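April 16, 2023

Bench 2, Plistildale. Comparing finger pads on the two-arm setup. Same beads-and-cord task we used in January, same white table, controller on the Follora build.

Force limit left at 70 per cent for everything today. I tried 50 first and didn't like how slowly the fingers closed on the cubes. Pads are the Msimang ones on both arms. I want a baseline with these before the Troner set goes on.

Wrist camera exposure is fixed now, so the colours should match between runs. Logged under 2075.
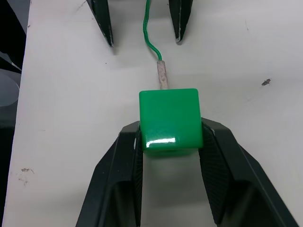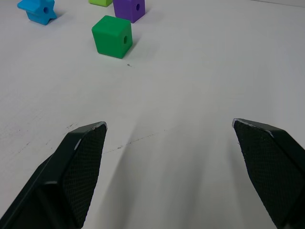
Wrist views first, green cube in both, then the head camera with a purple cube in the right gripper.

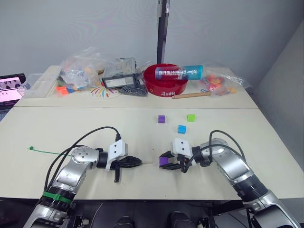
## Notes

- Ribbed pad sits flat on the cube sides when the approach is square. If the cube is turned even a bit, one edge takes all the load.
- Coating is worn off the fingertips. Need to check whether we have spares before ordering more. Same grey wear on the tips in both wrist views.
- Cord is the harder part. Pointed tips need to come in closer to the sleeve than I have them programmed.
- Head camera is fine for picking a cube, too coarse for finding the holes. Use the wrist view for threading.
- Wipe the table before the next run. The scratches and specks aren't going to help the segmentation.

Next: swap pads on the left arm only, leave the right as is, repeat at 70.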